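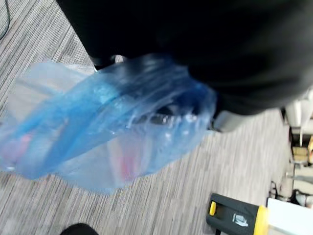 Do people throw away less once the bin beside their desk is gone?
A little less in the offices I studied, but most of the change was in where the trash went and how often people got up to deal with it.

4. What happened at the desks

4.1 The two buildings

I worked in two office buildings, Jernasside and Lurkbridge, and I'd better admit up front that I liked one of them a lot more (the coffee was better). Between them they had 327 desks. At Jernasside everybody kept a bin of their own. At Lurkbridge the desk bins went away in November and people had to walk to a shared one near the kitchen, which they were told about in a single email that plenty of them hadn't read!

So the first couple of weeks are a mess in my data, and I've kept them in. People were annoyed, and you can see it in the diaries, where one person wrote "bin???" three days in a row and nothing else. I had planned on an easy adjustment period, based on my reading, and I think I was too hopeful about that.
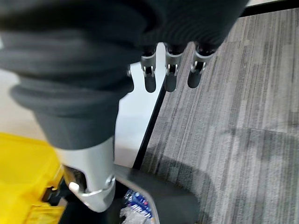 The diaries themselves came from 103 people, who wrote down each thing they tossed and whether they'd had to stand up to do it. I asked for one line per item. Some wrote a whole paragraph about a yogurt pot, and I loved every one of them, but coding those took me most of the winter. Polyxeni Karagiannis coded a second set separately, and where we disagreed it was nearly always over paper cups with something still in them. Is that liquid waste or paper? We went with paper in the end (see the coding notes in Section 3).

4.2 Distance and the lid

Distance mattered, as everyone would guess. Lids mattered more than I'd expected. With an open basket, people tossed things in from their chairs, missed, and then left the item on the floor until they next got up. With a lid you have to go over there, and once you're standing at the bin you tend to bring the other stuff from your desk too. I started calling these "bundle trips" in my notes and the name stuck.

Figure 1. A small pedal bin with a yellow lid, standing on carpet near a wall.
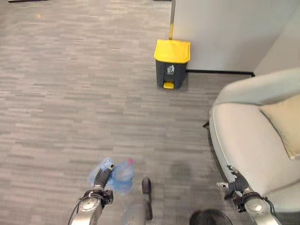 Bundle trips were much more common at Lurkbridge, even among people who sat right by the kitchen and could have gone one item at a time without any trouble. I coded 900 diary lines for trips, and the pattern held up when I dropped the two messy weeks. It got weaker when I dropped the lunch hour, though, so food is clearly doing a lot of the work!

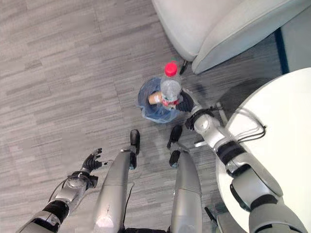

Page last changed: 1 Feb 2018

4.3 Liners

One more thing I want to get in before the discussion. Liners were swapped on a fixed schedule in both buildings, full or not, and a bag holding one cup went out just like a stuffed one. I didn't set out to study liners, so all I have is a side tally of 200 bags from Jernasside, and I never got the matching tally for Lurkbridge. I'd treat it as a hint and go no further. The tally sheet is in Appendix B, along with the diary form.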